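How do you sort mixed small parts without mistakes?

Posted by Svend Brøndum
3 Aug 2018

Hello all. I repair door locks and small ventilation units at home, and since April I also take in old units from a shop called Astau, which pays me by the box for the parts that can be used again. So I have many solenoids and circuit boards on my bench, and they must be separated before I test them.

My present way is this. I have a white table, a shallow steel tray in the center and yellow plastic bins, two on the left side and two on the right side. Everything comes first to the tray. From there the solenoids go to the upper left bin and the round red boards go to the bin under it. I take one piece at a time.
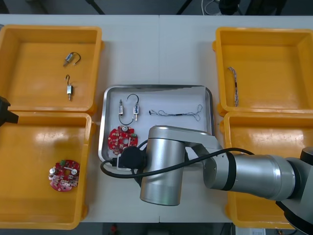
Sombatkul: I would change the order of your work before I would buy anything. You say you sort first and test later. I test in between, and then a bin means "this one is checked". Otherwise you have a nice bin of solenoids and you must still take every one out again.

My problem is the wires. The solenoids have short black leads which bend up and catch on each other, and when I lift one, sometimes the second comes with it. Last week I pulled a lead out of its coil like this. Also I am not sure if it is good to let the boards lie directly on the plastic. Should I use something under them? I don't want to spend a lot of money, my budget is 20 dollars.

Replies

Nirkiveo
For the wires: do not lift the solenoid by the lead, never. Take it by the metal body and hold the other one down with a finger of your other hand. I also put fewer pieces in the tray at one time. It feels slower but you lose less time with untangling. If the leads are long enough, you can fold each one back along the body and hold it with a small piece of paper tape. Write on the tape with pencil if the coil is good or bad, the pencil does not smear.

For the boards, ordinary plastic can build a static charge, especially in winter when the air is dry. I would buy a piece of antistatic foam and cut it to the size of the floor of the bin. Then lay the boards side by side and do not stack them. The tall capacitors bend easily when another board lies on top. Touch something grounded before you pick them up.

Sodden
just use egg cartons, works for me

Svend Brøndum
Thank you to all. I have ordered the foam and I will try the tape this weekend. Sombatkul, your idea about testing in between is good, but my meter is on the other bench, so I must first move it. The egg cartons are too small for my solenoids, I have tried.

Nirkiveo
Measure the inside of the bin at the floor and not at the rim before you cut the foam. On my bins the walls are not straight and I had to cut two times.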